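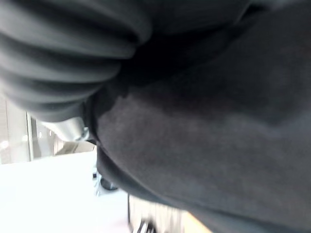
Speaker notes, winter greens talk, Clindton, November 8, 2018

Good evening, and thank you all for coming out on such a miserable night (pause, let the latecomers find a chair). I promised the club I'd keep this to 90 minutes with tea, and I shall do my level best, though those of you who have heard me on drainage will have your doubts!

Start with the aeration. We spiked all the greens 3 times this autumn, and I know it made putting a bit of a lottery for a few days each time, and I'm sorry for that, but the roots are so much better for it. Pass the soil cores round now. Mind the carpet.

Then moss. Remind them the sixth green sits under the beeches and gets hardly any morning sun before March, poor thing.
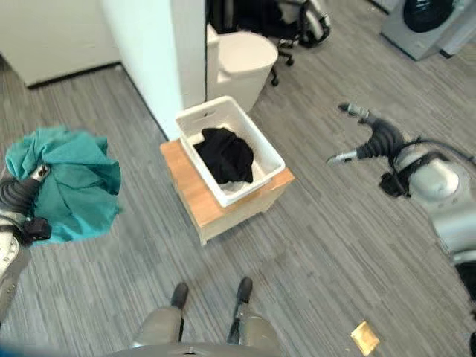
One member wrote in to ask whether we couldn't simply keep the mowers off altogether until spring, and wouldn't that be kinder to the grass? Well, it's a lovely thought, and we do raise the height of cut to 6 millimetres, but a light trim on a dry day in December keeps the sward upright and lets the air through.

Frost next. Please, please stay off white greens, however tempting the sunshine looks from the clubhouse window. Show the footprints slide.

Stop for questions, then tea.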